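Quick one tonight, I have to be up at 5 and I still smell like the inside of a police station. Which is floor cleaner and old coffee, if you've never had the pleasure.

So. The break-ins on Tulier Street. If you live on our side of the canal you already know, if you don't, short version: three garages and the back room of the Mustance bike shop, all in one night, all between midnight and whenever the bakery people start. Mine was garage number two. Lock cut clean through. They took the drill, my winter tires (why??) and a box of my dad's records that can't be worth more than 100 dollars to anybody but me.

Bike shop got it a lot worse. Daiane Toledo told me they lost close to 4000 in frames and parts and the insurance is already asking about the back door. She was pretty calm about it. I was not calm about it and it wasn't even my shop.

Went in to give my statement around lunch. Waited forever. The officer was nice enough, typed with 2 fingers, asked me to spell Orakzai Court four times even tho it's the next street over from where he was sitting. He wanted serial numbers. I don't have serial numbers. Does anyone have the serial number of their drill? Write yours down, I guess. Go do it now, I'll wait.
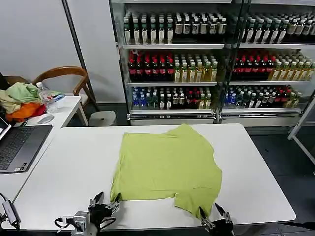 The part everyone keeps asking me about is the man Ilse Baumgart saw. She was up at maybe half past two with the dog and looked out over the alley, and there was a guy standing by the bike shop door with a backpack, not moving. Bright green shirt, she says, and when I asked how bright she said like a lime, so picture that T-shirt up there and put it under a streetlight. Who wears that to rob a garage? Unless he was just some guy walking home from the Nirkik, they close late in July. Ilse won't swear to anything except the shirt and the backpack. She told the police the same and they wrote it down.

Please stop posting about it in the neighborhood group like it's solved. Somebody already put up a picture of a kid from the high school because he owns a green hoodie. A hoodie! Take it down. His mother has seen it, she called me in tears, and I had nothing useful to tell her. If you saw something that night call the station, ask for the property crimes desk, don't type it under a photo of a teenager.

Other stuff, fast:

The alley light behind Orakzai Court is still out. I reported it in spring and again yesterday. Report it too, they seem to go by how many people complain.

The bike shop is open, front door only. Repairs are running late becuase half the tools are gone, so be nice to Daiane.

If anyone sees a wooden crate of mostly jazz records with a water stain on one side at a flea market or online, please don't buy it, just message me. I don't even care about the tires at this point. Well, I will in November.

New lock goes on tomorrow after work. Going to bed.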